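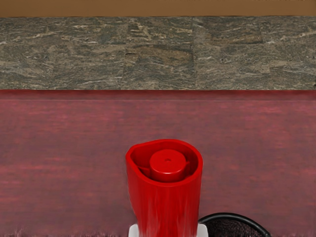
Short Stories > Kitchen Sink Sci-Fi

I signed up for the Urrego trial on a Friday, mostly because Kiều Kiều at work wouldn't shut up about hers. Four weeks free, then 382 a month, and for that you get the arm on a rail and a thing called the Rehearsal, where it practises in a made-up copy of your kitchen before it's allowed near the real one.

You can watch the Rehearsal on your phone. I watched it in the bath, on the bus, under the desk. They'd got my granite tiles and the table, which is redder than I remember buying it, and in the middle of it all two white fingers going for Mum's red pot. Picking it up, putting it down. It had done 748 goes by Sunday lunchtime (there's a counter) and it needs 1,000 to pass.

I rang the helpline and got a very patient woman called Larysa Ostapchuk.

"Is something wrong with it?" she said.

"No, no. I just wondered who chose the pot."

"You did. You ticked items of value."

I had, too. I'd ticked it at midnight with a glass of wine on the go – I'd sort of assumed it meant things not to touch.

Mum made that pot from a kit, melting the plastic over the hob with every window open and Dad shouting about the fumes. It leans. The mouth's all lopsided. The one in the Rehearsal was lopsided as well, and I don't know why that got me, but it did, halfway down the high street with my shopping.

"I can take it off the list," Larysa said. "It'd start again with a mug."

I looked at my phone. The fingers had it again, one each side, low down, which is how Mum held it when she carried it through to show us.

"How many's it dropped?" I asked.

I could hear her typing. "410. Most of those were the first night."

"And since this morning?"

More typing. "Two."

I said to leave it on. Then I went home and dusted the real one, and moved it a bit nearer the wall.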